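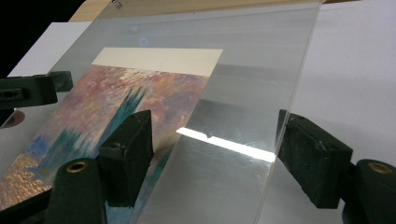 A clear sheet and an art print in pinks and greens.

Framing a Print at Home Without the Dust and Fingerprints
by Aicha El-Sayed

I've been framing my own prints since 2000, when my sister gave me a poster for the hallway and the shop on Ashour Street wanted $118 to put a frame on it. I went home and worked it out on the kitchen table instead, and I've been at it ever since (my family would say a bit too much!).

1. Clean the sheet first
If yours is acrylic, keep ammonia sprays well away from it. A drop of dish soap in lukewarm water and a soft cloth will do — paper towels can leave fine scratches. Leave any protective film on until the very last minute.

2. Let a rolled print relax
Lay it face down on clean tissue paper with a few heavy books on top. I give mine 3 days, longer in the winter, when the paper seems to get stubborn.

3. Think about the margins
A print with a blank cream margin at each end can look lovely with the margins left showing, so try it both ways before you reach for the mat cutter.
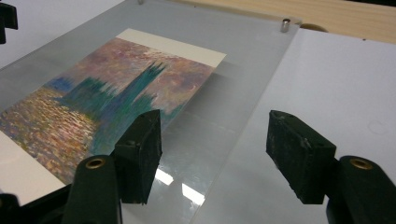
4. Hinge it, don't glue it
Two little hinges of acid-free tape along the top edge are plenty. The paper needs to hang freely, as it swells and shrinks a little with the weather, and a print that's stuck down all over will ripple by May.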